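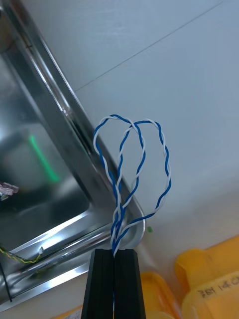 I have been using the new Brellik grasp planner since April and I still don't trust its confidence score. The number comes back between zero and one, it comes back fast, and it is nearly always high. That was fine for blocks and brackets. On wire it means very little, as far as I can tell.

Some background for anyone who skipped the last post. Our cell does small-parts sorting: pick from a steel tray, put in a yellow bin, repeat. I don't build the hardware. My part is everything between the wrist camera and the motion commands, so perception, the planner, and a pile of logging scripts I would be embarrassed to show anyone. Brellik replaced a planner I wrote myself, which was dumb and slow and which I could at least read.

The release notes promise "deformable object support." What that seems to mean in practice is that the segmenter will draw a mask around a twisted pair and the planner will treat the mask as a thing with a center. A looped bundle of blue and white wire doesn't have a center in any useful way. It has a lot of air in the middle. The old version would happily aim for the air. The new one snaps the grasp to the nearest dense patch of pixels, which is better, I admit, and is also a hack I could have written in an afternoon if I'd thought of it.

I ran 180 attempts on mixed wire last month. The planner reported success on all but 2. My own check, which is me going through the logged wrist images with a cup of coffee, got to 109 before I started having arguments with myself about what counts. If the fingers are shut on one strand and the rest of the bundle is hanging off to the side, is that a grasp? Brellik says yes. The downstream step, which has to drop the thing in a bin without draping it over the rim, would probably say no if anyone asked it.

The success signal comes from finger width. Fingers stop short of fully closed, therefore something is between them, therefore success. With thin wire the gap is so small that you're reading the noise on the encoder. I raised the threshold and lost real grasps. I lowered it and started picking up nothing, with great confidence. There is a setting called Ross mode (no idea, it isn't in the docs) that fuses width with a second image check, and it helps, but it adds a pause I can't afford on every pick.

Then there's the steel. Shiny trays are miserable for depth. Every ridge on the rim throws a highlight, colored wire shows up a second time as a reflection, and the segmenter has twice now given me a lovely clean mask of a wire that lives entirely in the polish. The vendor's suggestion was to use a matte tray. Sure. The customer has steel trays.

I did look at Taklow as an alternative. The demo video is very nice and every object in it is a lemon or a mug. I asked for wire footage and got a slide deck.

What I'm running at the moment is Brellik for the proposal and my own ugly check after the lift: rotate the wrist 60 degrees, take a second image, compare mask area against the first. If the shape moved with the gripper, I call it held. It's slow and it fails on short pieces, where there's hardly any mask to compare. It has also disagreed with the confidence score often enough that I've stopped logging the score in the main table. It has its own file now, in case somebody wants it.

Next on the list is the release point. At the moment we open the fingers over the bin center and hope the loops follow.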